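13. Februar 2018

# Ein Jahr veränderliche Sterne mit bloßem Auge

Seit letztem März schätze ich die Helligkeit von veränderlichen Sternen. Ohne Teleskop, meistens auch ohne Fernglas, vom Feldweg oberhalb von Tromau aus. Ich hatte im Herbst schon einmal kurz darüber geschrieben und danach ein paar Mails mit Fragen bekommen, deshalb jetzt etwas ausführlicher, was ich mache und was dabei herausgekommen ist.

Die Zahlen zuerst: 442 Schätzungen an 136 Abenden, verteilt auf fünf Sterne. Für erfahrene Beobachter ist das wenig. Für mich ist es mehr, als ich in zehn Jahren mit dem Teleskop zustande gebracht habe. Das Teleskop muss ich erst aus dem Keller holen, und wenn es ausgekühlt ist, kommen die Wolken. Für eine Schätzung gehe ich vor die Tür, warte eine Viertelstunde, bis die Augen sich angepasst haben, schaue, schreibe zwei Zeilen auf und gehe wieder rein.

## Das Programm

Ich habe mit Algol angefangen, wie wahrscheinlich die meisten. Algol ist ein Doppelstern, dessen Komponenten sich von uns aus gesehen gegenseitig bedecken. Alle knapp drei Tage sinkt die Helligkeit innerhalb von rund fünf Stunden von 2,1 auf 3,4 Größenklassen und steigt danach wieder an. Das sieht man mit bloßem Auge ohne jede Anstrengung, wenn man zur richtigen Zeit hinschaut. Den Rest der Zeit tut sich fast nichts.

Dazu kam Delta Cephei, der Namensgeber der Cepheiden. Der ändert sich ständig, mit einer Periode von etwas mehr als fünf Tagen, und er steht bei uns das ganze Jahr über dem Horizont. Der Anstieg ist steil, der Abstieg langsam. Dann Eta Aquilae, auch ein Cepheid, im Sommer und Herbst gut zu sehen. Beta Lyrae mit knapp 13 Tagen. Und Beteigeuze, über die ich weiter unten noch etwas schreibe.

Mira wollte ich eigentlich mit aufnehmen, aber Mira ist die meiste Zeit zu schwach fürs bloße Auge. Das hole ich nach.

## Wie man schätzt

Man vergleicht den Veränderlichen mit Sternen, deren Helligkeit bekannt ist und sich nicht ändert. Einer sollte etwas heller sein, einer etwas schwächer. Dann überlegt man sich, wo dazwischen der Veränderliche liegt. Wenn er genau in der Mitte zwischen einem Stern mit 3,4 und einem mit 4,2 liegt, hat er 3,8. Liegt er näher am helleren, dann eben 3,6.

Das klingt ungenau und ist es auch. Eine einzelne Schätzung von mir liegt schnell mal ein bis zwei Zehntel daneben. Mit vielen Schätzungen mittelt sich ein Teil davon heraus. Andere Fehler mitteln sich nicht heraus, und mit denen habe ich mich das ganze Jahr herumgeschlagen.

Der wichtigste ist die Höhe über dem Horizont. Ein Stern, der tief steht, wird durch die Luft geschwächt. Wenn der Vergleichsstern deutlich höher steht als der Veränderliche, schätzt man zu schwach. Bei Algol ist mir das im Frühjahr mehrmals passiert, als Perseus abends schon im Nordwesten versank. In meinem Heft steht für diese Abende eine Helligkeit, die zu keinem Zeitpunkt der Periode passt.

Der zweite Fehler ist die Erwartung. Ich weiß vorher, wann das Minimum ist. Wenn ich um 21 Uhr hinausgehe und weiß, dass Algol um 22 Uhr am schwächsten sein soll, dann sehe ich ihn auch schwächer. Ich habe es deshalb im Sommer bei Delta Cephei anders gemacht: keine Vorhersage angeschaut, einfach an jedem klaren Abend geschätzt und erst nach zwei Monaten ausgewertet. Die Streuung war größer als vorher. Ich halte diese Werte trotzdem für die besseren.

Der dritte ist die Farbe. Rote Sterne wirken heller, je länger man sie anstarrt. Man soll nur kurz hinschauen und den Blick zwischen den Sternen wechseln. Das muss man üben, von allein macht man es falsch.

## Der Platz

Der Feldweg liegt auf 742 Metern. Im Winter liegt der Nebel oft darunter, und das ist der eigentliche Grund, warum ich auf so viele Abende komme. Im Ort selbst sieht man dann keinen einzigen Stern und oben ist es klar. Nach Süden stört eine Straßenlaterne an der letzten Kurve. Nach Norden und Osten ist es dunkel, für Cepheus und Kassiopeia also ideal.

Zu Fuß brauche ich zehn Minuten bis nach oben. Bei Schnee länger. Im Januar war der Weg eine Woche lang nicht geräumt, da habe ich vom Balkon aus geschätzt, aber vom Balkon sehe ich nur Orion und ein Stück vom Stier. 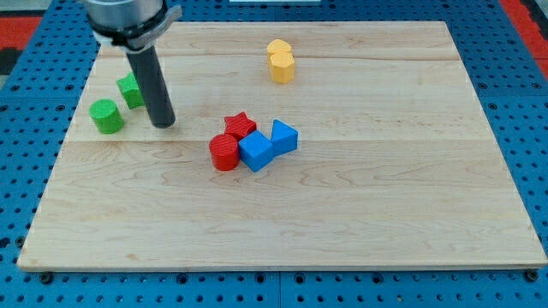
*Helles Holz auf blauer Lochplatte*

## Was ich benutze

Ein Heft mit festem Einband, ein Bleistift und eine rote Taschenlampe. Kugelschreiber schreiben bei minus acht Grad nicht mehr. Als Karten habe ich mir die Seiten aus dem Wescombe-Atlas kopiert, auf denen meine fünf Sterne sind, und die Vergleichssterne mit ihren Helligkeiten von Hand dazugeschrieben. Der Atlas selbst bleibt im Haus, der ist zu groß und zu teuer für den Feldweg.

Für die schwächeren Phasen und bei dünnem Dunst nehme ich manchmal das alte Fernglas von Zelier. Bei hellen Sternen bringt es nichts, weil die Vergleichssterne meistens zu weit auseinander liegen und nicht zusammen ins Gesichtsfeld passen. Zwischen zwei Gesichtsfeldern hin und her zu schwenken ist mühsam, und die Ergebnisse werden davon schlechter.

Abends oder am nächsten Morgen tippe ich alles in Jia ein. Das ist ein kleines Programm, das aus Datum und Uhrzeit die Phase berechnet und ein Diagramm zeichnet. Mehr kann es nicht, mehr brauche ich nicht. Ärgerlich ist nur, dass es Uhrzeiten grundsätzlich als Weltzeit versteht und man das nirgends einstellen kann. Im Frühjahr habe ich das nach der Zeitumstellung drei Wochen lang nicht bemerkt und musste alles korrigieren. Seitdem schreibe ich auch ins Heft nur noch Weltzeit.

## Was herausgekommen ist

Bei Delta Cephei kann man in meinen Daten die Form der Lichtkurve erkennen. Der steile Anstieg ist da und der lange Abfall auch. Ich habe versucht, die Periode selbst zu bestimmen, indem ich verschiedene Werte eingesetzt und geschaut habe, bei welchem die Punkte am engsten zusammenliegen. Auf ein paar Hundertstel Tage genau geht das. Der veröffentlichte Wert ist um viele Stellen genauer, aber den hat man eben auch aus sehr viel mehr Material.

Bei Algol habe ich vier Minima einigermaßen vollständig erwischt. Das ist schwieriger, als ich dachte. Das Minimum muss abends liegen, der Stern muss hoch genug stehen und es muss klar sein. Die Minima verschieben sich von einem zum nächsten um gut drei Stunden nach vorn, wenn man immer drei Tage weiterzählt. Es gibt also jeweils zwei oder drei brauchbare hintereinander und dann eine ganze Weile keins. Bei einem der vier kam in der Mitte ein Wolkenfeld, ich habe es trotzdem mitgezählt.

Ein Anfängerfehler, falls das jemand nachmachen will: Rho Persei liegt gleich neben Algol und bietet sich als Vergleichsstern an. Der ist aber selbst veränderlich. Meine ersten Schätzungen habe ich alle mit diesem Stern gemacht und später gestrichen. Epsilon und Kappa Persei sind besser, dazu für die helle Phase Gamma Andromedae.

Beta Lyrae streut bei mir so stark, dass man das flachere Nebenminimum nur mit gutem Willen findet. Woran das liegt, weiß ich nicht. Im Sommer wird es hier lange nicht richtig dunkel, und ich war an vielen dieser Abende müde. Eta Aquilae ist brauchbar, aber lückenhaft. Im September hat es fast nur geregnet.

Beteigeuze ist ein Sonderfall. Der Stern ändert sich langsam und unregelmäßig, und es gibt kaum passende Vergleichssterne. Ich nehme Aldebaran und Prokyon. Beide stehen weit weg, haben eine andere Höhe, und Prokyon hat auch noch eine ganz andere Farbe. Aldebaran selbst soll minimal schwanken, was bei meiner Genauigkeit aber keine Rolle spielt. Meine Werte liegen den ganzen Winter über ungefähr auf halbem Weg zwischen den beiden und machen dabei kleine Sprünge, die mit Sicherheit von mir kommen und nicht vom Stern. Ich schätze ihn trotzdem weiter, einmal pro Woche reicht.

## Melden oder nicht

In einer der Mails wurde gefragt, ob ich die Schätzungen irgendwo einreiche. Bisher nicht. Für Algol und Delta Cephei braucht meine Werte niemand, die werden elektronisch viel genauer gemessen. Bei den langsamen roten Sternen sieht das wohl anders aus, da werden visuelle Schätzungen noch gesammelt, auch damit die sehr langen Reihen nicht abreißen. Ich möchte vorher noch ein Jahr üben. Wenn die Streuung bis dahin kleiner geworden ist, melde ich mich bei einer der Gruppen an.

## Wie es weitergeht

Beta Lyrae lasse ich diesen Sommer weg. Dafür kommt Mü Cephei dazu, der ist sehr rot und damit gleich eine Übung für das kurze Hinschauen. Da werde ich das Fernglas wohl öfter brauchen. Und Mira, sobald sie hell genug ist und nicht gerade hinter der Sonne steht.

Außerdem will ich die Abende mit Mond genauer notieren. Bisher steht im Heft nur »Mond« oder nichts. Ob er als schmale Sichel im Westen stand oder fast voll neben dem Veränderlichen, kann ich hinterher nur nachrechnen, und bei dünnen Schleierwolken macht das einen großen Unterschied. Zurzeit ist fast Neumond, das wären gute Tage, aber seit dem Wochenende liegt der Nebel auch oben am Feldweg.

Wer die Tabelle mit den Delta-Cephei-Werten haben möchte, kann mir schreiben. Sie ist noch nicht aufgeräumt, die gestrichenen Einträge sind mit einem x in der letzten Spalte markiert.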